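Plalton Cell: Care and Setup Notes

Welcome, and thanks for taking the time to read this before you switch anything on. Plalton is our two-arm tabletop cell, and the recordings in the Ativine set all come out of it. This file covers how the cell is set up, how we look after it between sessions, and what you might notice in the data as a result.

Layout

The enclosure is an aluminum extrusion frame with pale walls on the back and both sides, closed in over a grey marble-patterned tabletop. Both arms mount on the black rail along the front edge. One camera watches the whole workspace, and there's a small one at each wrist. Please treat the front rail as the reference for everything — if it shifts, every calibration you have is out of date.

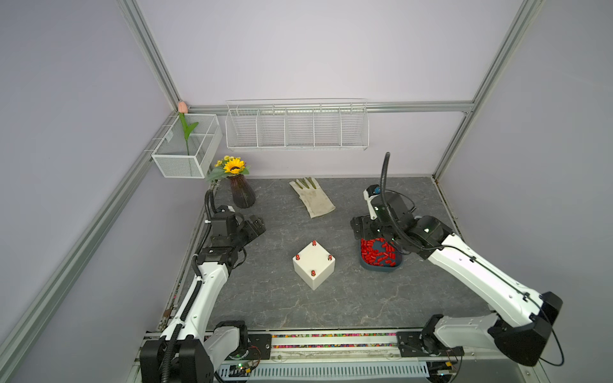

Plalton from the workspace camera, right arm holding the bowl.

Before a session

1. Run your hand along each cable conduit and feel for kinks, with the power off. Wrist loops need enough slack for a full turn of the last joint, and a loop that looks generous at rest can pull surprisingly tight up high.

2. Check the front channel for small parts. Beads love to end up in there, and they're a real nuisance to fish out once they've rolled under a base bracket.

3. Home both arms, then let them run the warm-up routine for 12 minutes. We used to skip this on busy mornings and paid for it in drift.

4. Open the grippers fully and look through each wrist camera. Both fingers should come up from the bottom edge, with a clear gap between them and a good view down the table. The back corner post makes a handy landmark when you're comparing against the last session.

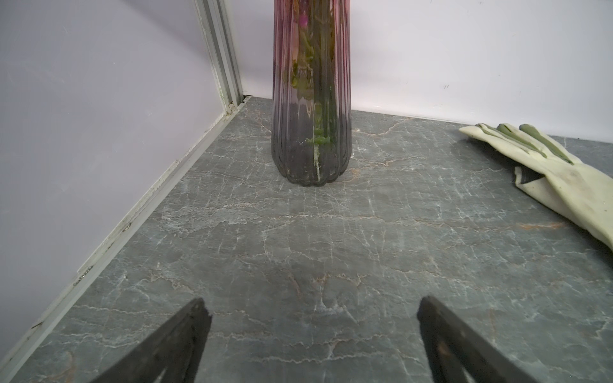

5. Start the Drikov logger and record 60 seconds with the arms still. It's dull footage, but it has saved us more than once when a timestamp went astray.

Looking after the fingers

The black fingers are consumables, so don't be sentimental about them. Scratches and a bit of dust are fine. Wipe the inner facings with a dry cloth after every 100 episodes, and swap the pair together once the tips stop meeting squarely. We keep spares in the drawer marked Pillai, along with the right hex key (please put it back!).

While you're down there, give the tabletop a wipe as well. Little white flecks and scraps collect on the surface as the day goes on, and they show up quite clearly from the wrist.
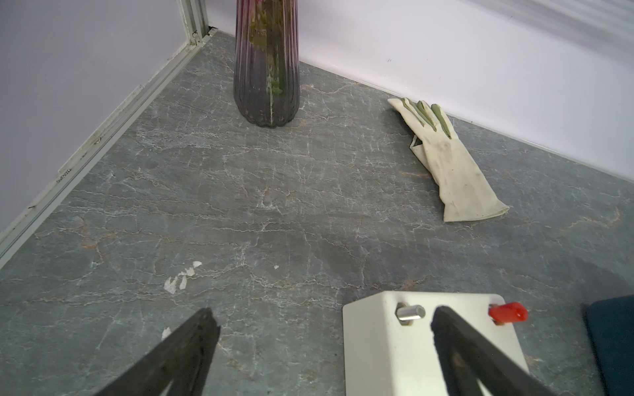

We don't edit any of that out of the recordings, and we'd ask you not to filter those episodes without saying so in your own notes. Dust on the side rail comes and goes in the same way — a soft brush gets into the grooves far better than a cloth does.

After a finger swap, leave the cell powered for 24 hours before you trust a fresh calibration. The arm offsets are stored in the config folder, one file per arm, and the old ones should be renamed and kept.

Known quirks

The left wrist cable was rerouted in February, so earlier episodes show a slightly different loop behind the gripper. Colours also vary a little between the workspace and wrist cameras, and we've left them as recorded.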